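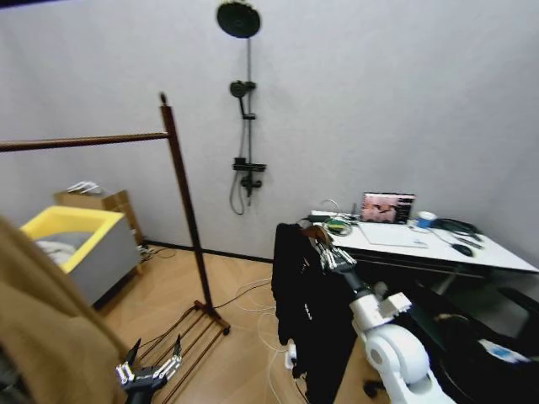
Black shower set on a light gray wall, herringbone floor

Sunroom roof: replace just the panels, or the whole thing?
Posted by Zdeňka Kuruc

Hi everybody, I hope this is the right section! We have a sunroom off the kitchen that came with the house, and the clear plastic roof panels have gone yellow and cloudy. By July it's too hot to sit in after lunch, and when it rains I can't hear my sister on the phone (she's a loud talker, too). The frame seems fine to me. One company quoted $2,820 to swap the panels only. My husband would like a solid insulated roof with a proper ceiling, but I'm worried we'd lose the light in the kitchen. Has anyone done either one, and were you happy?

Massawe_Porch
Oh, I feel for you, ours sounded like a drum! We went solid 3 years ago and I'd do it again tomorrow. The kitchen did get a bit darker, I won't fib, but we had two skylights put in on the house side and painted the ceiling white, and that brought most of it back. Please have somebody check the frame and the footings before you sign anything, though. A solid roof weighs a good deal more than plastic, and your town will probably want a permit. Ours took 7 weeks, so ask early, and ask whether the price covers new gutters (ours didn't, and I was pretty sore about it).

dradel17
panels only. cheaper. get the tinted kind

Lirnier Lou
I'd go along with the tinted panels if the budget is tight, they do help with the glare, but they won't do much for the rain noise. Ask the company for a sample piece and hold it up over the kitchen window around noon, and you'll see pretty quickly whether you can live with the color.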